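Rutherford Repair Room: Gallery

The Rutherford repair room takes in small electronics that would otherwise go in the trash and strips them for usable parts. Most of what comes through the door is old printers, toys, radios and battery chargers. Over 70 boxes came in after the September collection, and we are still working through them. This page has notes on how the sorting goes and what has changed in the room.

The sorting table

Work starts at the bench along the back wall, where cases are opened and screws go into jars. Parts leave the bench on a tray and go to the sorting table. Beathag Niven set up the system we use now. Before that, everything went into one deep drawer and you dug for what you wanted. Boards got scratched and wires got pulled off their connectors.

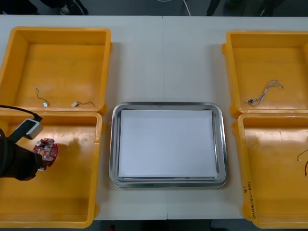
Circuit boards are the parts people ask for most, and they need the most care in storage. Donnie Swanson checks them on Thursday evenings and writes up the stock list, which had 658 entries the last time he printed it. Small ones like the red board at the table are the easiest to lose, so we sort them over deep bins. The yellow bins are good for this. The sides are high enough to keep a part from rolling off, and the rims are thick enough to grip with gloves on. We stand them in pairs with the steel tray in the middle. They get scuffed inside after a while, but they wipe clean.

Wires and connectors

Short leads are kept if the connector is whole. A lead with a cracked connector has the end snipped off and the wire goes to scrap. Please don't straighten curly wires by pulling them. Lay them down flat and let them be. Catriona Crichton tapes matching leads together in bundles and labels them by the number of pins.

The shelves

Finished parts go to the Desberg shelves by the window. They were in the old Cuvasdale library and still have the brass label holders on the front. Boards are on the top two shelves in paper envelopes, motors and fans below that, and power supplies at the bottom where the weight is. Anything without a label goes back to the bench.

What gets used

Giorgia Vitale took 19 boards for her evening soldering class. Her students practice removing parts before they try putting any on, and they can ruin as many as they like. Euan Forsyth rebuilt a Flirnum radio from our shelves and had it playing by the end of the month. The speaker is from a different model and sits a little crooked.

Dropping things off

Bring items to the side door between 2 and 5 in the afternoon. Take the batteries out first and put them in a separate bag. Cords should be wrapped and taped. We can't take microwaves, tube televisions or anything with a cracked screen. If you are looking for a particular part, write the model number on a card and leave it in the tin by the door, with your phone number on the back.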